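Clotitz : le parquet de l'ancienne salle des fêtes sera conservé
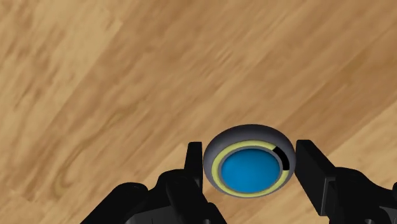 Le conseil municipal de Clotitz a tranché en octobre : le parquet de l'ancienne salle des fêtes ne sera pas remplacé par un revêtement souple, comme le prévoyait le premier projet de rénovation. Les lames seront déposées, triées, réparées quand c'est possible et reposées sur un support neuf. Le vote a été acquis à une large majorité, après deux heures de discussion consacrées pour l'essentiel au calendrier et à l'acoustique.

La salle, fermée depuis l'hiver dernier, couvre 424 mètres carrés, scène non comprise. Elle accueillait jusque-là les répétitions de l'harmonie, les lotos, les bals, les repas de fin d'année des écoles et, deux fois par an, la bourse aux vêtements. La fermeture avait été décidée à la suite d'une infiltration le long du mur nord. L'eau avait gagné les lambourdes, et plusieurs travées s'étaient soulevées près de l'entrée de service.

Le premier diagnostic concluait à une dépose complète. Le cabinet Kröger, chargé de l'étude, avait chiffré la pose d'un sol souple en rouleaux, moins cher à l'achat et plus rapide à mettre en œuvre. C'est cette solution qui figurait au budget présenté au printemps. Elle a suscité des réactions dès la réunion publique, en particulier chez les danseurs et les musiciens, qui redoutaient une salle plus sourde et un sol plus dur pour les genoux.

Une pétition a circulé pendant l'été dans les commerces du bourg et sur le marché. Elle a recueilli 3400 signatures, un chiffre qui dépasse le nombre d'inscrits sur les listes électorales de la commune. Des habitants des villages voisins, qui fréquentent la salle de longue date, ont signé eux aussi. La mairie a alors demandé une contre-expertise à l'atelier Dovero, spécialisé dans la restauration des sols anciens.

Le rapport remis à la rentrée est plus nuancé que le précédent. Il confirme que les lambourdes doivent être changées sur toute la moitié nord et que l'isolation sous plancher est à reprendre en totalité. En revanche, les lames elles-mêmes ont mieux résisté que prévu. Leur épaisseur permet encore deux ponçages, peut-être trois dans les parties les moins usées. L'atelier estime que 58 mètres carrés sont perdus, principalement le long du mur touché par l'infiltration et devant la porte des livraisons. Le reste peut resservir.

« On avait peur de trouver du bois noirci partout, et ce n'est pas le cas », a expliqué aux élus Wilma Galbraith, qui a dirigé les sondages. « Il y a des taches, des rayures profondes à l'endroit où l'on tirait les tables, quelques lames fendues. Tout cela se traite. Ce qui ne se traite pas, c'est un support qui bouge. Il faut commencer par là. »

Pour compenser les surfaces perdues, les lames récupérées dans les deux petites pièces attenantes, l'ancien vestiaire et la réserve, seront transférées dans la grande salle. Elles proviennent de la même pose et ont les mêmes dimensions. Les deux pièces recevront un carrelage. L'atelier a prévenu que des différences de teinte resteraient visibles les premières années, les lames du vestiaire ayant reçu beaucoup moins de lumière que celles de la salle. Le ponçage les réduira sans les effacer.

La question de la finition a occupé une bonne partie du débat. Le parquet était jusqu'ici vitrifié, avec un produit appliqué en couches successives au fil des décennies et devenu glissant par endroits. Deux options restaient en présence : une nouvelle vitrification mate ou une huile dure. La seconde demande un entretien plus régulier, mais elle autorise des reprises localisées sans fermer la salle. Les élus ont retenu l'huile, sur l'avis des services techniques. Le produit choisi, commercialisé sous le nom de Fosumix, sera d'abord essayé sur une bande de deux mètres devant la scène. La décision définitive sera prise après cet essai.

Côté finances, le surcoût par rapport au sol souple est en partie absorbé par l'abandon du faux plafond acoustique, que le premier projet jugeait nécessaire. Des panneaux muraux plus simples seront installés au fond de la salle. L'opposition municipale, qui a voté la conservation du parquet, a cependant regretté que le coût de l'entretien annuel n'ait pas été détaillé. Le maire s'est engagé à présenter ce chiffrage lors du vote du prochain budget.

Le chantier doit commencer après les congés d'hiver. La dépose durera 31 jours, séchage et tri compris. Les lames seront numérotées par travée et entreposées dans l'ancien atelier communal, chauffé et ventilé pour l'occasion. Les travaux d'isolation suivront, puis la repose. Une reprise des activités est envisagée pour l'automne suivant, sous réserve que le mur nord soit sec. Des mesures d'humidité y seront faites chaque mois et les résultats affichés en mairie.

Bradley Dobson, qui anime le cours de danses de salon, a dit sa satisfaction à la sortie du conseil. Il attend toutefois de connaître les conditions d'utilisation. « Avec de l'huile, on nous demandera sûrement des chaussures propres et des patins sous les chaises. Ça me va très bien, à condition que la règle soit la même pour tous, y compris pour les mariages », a-t-il indiqué. Un nouveau règlement intérieur est en préparation. Il devrait interdire de traîner le mobilier et imposer des tapis devant le bar et la cuisine.

En attendant la réouverture, les associations restent réparties entre le gymnase, la cantine de l'école élémentaire et la salle paroissiale. L'harmonie continue de répéter au gymnase, où elle partage les créneaux du soir avec le club de badminton. La bourse aux vêtements de printemps se tiendra sous le préau de l'école. Le loto de fin d'année n'a pas encore trouvé de lieu, la cantine étant jugée trop petite. Une solution avec une commune voisine est à l'étude.

Le sort des lames trop abîmées pour être reposées a aussi été évoqué. Une partie servira à fabriquer les habillages de radiateurs et la banque d'accueil du hall. Ce qui restera pourra être retiré gratuitement par les habitants à l'atelier communal, à une date qui sera annoncée dans le bulletin. Les personnes intéressées peuvent dès maintenant laisser leurs coordonnées à l'accueil de la mairie, dans la limite d'un lot par foyer.

Le rapport de l'atelier Dovero et le plan de la future salle sont consultables au service urbanisme, le matin à partir de 9 heures. Une visite du bâtiment sera proposée avant le début de la dépose, par petits groupes et sur inscription.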